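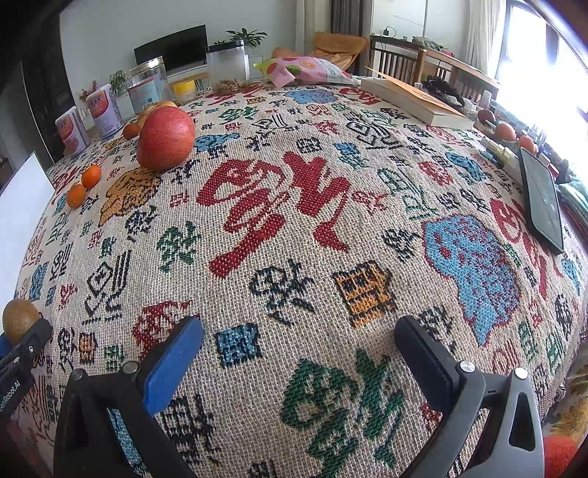 ### 3.2 Gripper setup and upkeep

Each station uses two hand-held grippers, one for each hand. They share the same jaw design, so parts can move between them, but the calibration values can't. Every gripper has its own file of open and closed positions, and the file travels with the tool when it changes station. Early in the study two files were swapped at the Trusach site, and the width readings from that afternoon had to be computed again from the raw encoder counts.

**Jaw geometry.** Both jaws are driven through linkages on round metal pins, and each ends in a replaceable finger pad. When the jaws are fully spread, as in Figure 3, the two pads lean inward toward each other. The angle changes as the jaws close, and the faces should meet flat along their full length. We check this with a strip of thin paper. The strip is placed between the pads near the tip, the jaws are closed by hand, and the strip is pulled. The test is then repeated near the base. If the paper slips at one end and holds at the other, the pad is seated badly or a pin has worn.

Figure 3 also shows how much of the working view the hardware takes up. The jaws come in from the bottom and hide parts of the tablecloth behind them, including some of its woven characters. One red motif on the left is partly covered by a finger. Objects that start directly behind the linkages are therefore seen late in an approach. We did not move the camera to correct for this. A higher mount was tried on one tool and gave a clearer view of the table, but the tips were harder to see at contact.

**Daily check.** The operator runs a short check before the first recording of the day. The jaws are opened to the stop and held there while the reading settles, then closed with nothing between them. Both readings are compared with the file for that tool. If either one is outside the limit, the sequence is run again from a cold start, and if it fails a second time the gripper goes to the bench. The operator also wipes the pads with a dry cloth and looks at the camera window for smears. Alcohol was used on the pads at first. It left them slick for a short time, and we stopped using it on recording days.

**Pins.** Play in the pins was the most common fault. It shows up as a small sideways movement of the tip when the jaw is pushed by hand, and in the data as a step in width each time the direction of travel changes. The bench procedure, written by Agnes Rustad, is as follows. The jaw is supported on a block so that the linkage is not bent. The retaining clip is taken off, the pin is pushed out from the back, and the bore is cleaned. A new pin is fitted with a thin film of dry lubricant. Oil was ruled out because it picked up lint from table coverings. Pins are replaced in pairs on the same jaw, even when only one is loose.

At Zaltano pins were replaced on a fixed schedule of 2,000 open-and-close cycles. At Wemstead they were replaced only when play was found. The fixed schedule used more parts but kept the width step small through the whole study. We now use it at both sites.

**Pads.** Pads are inspected every 700 cycles. A pad is changed if the edge has lifted or if the face has a groove that can be felt with a fingernail. The two pads on a tool do not have to be the same color. In Figure 3 the left one is bright blue and the right one is dark navy and black. The left and right pads do have to be changed together, since a new pad is slightly thicker than a worn one and the jaws will otherwise close off center. After any pad change the closed position is measured again and the file is updated before the tool is used.

**Surfaces and layout.** Patterned table coverings were kept in the collection, and they affect one part of the setup. The tip tracker looks for the outline of each pad, and it can lose that outline where the pad passes over a strong mark of a similar color. The cloth in Figure 3 carries characters and seal-like motifs in red, blue, green, orange and navy, so both pads have close matches in the background. For tables of this kind we take the width from the encoder alone and use the tracker only as a check.

**Records.** Repairs are written in one log per tool. An entry gives the cycle count, the part changed, the old and new closed positions, and the initials of the person who did the work. Grethe Baldursdóttir compared the logs with the recordings in August and found 19 sessions made after a pad change but before the file was updated. The correction for these is a constant offset, taken from the next daily check on the same tool. They are marked in the release so that users who need absolute width can leave them out.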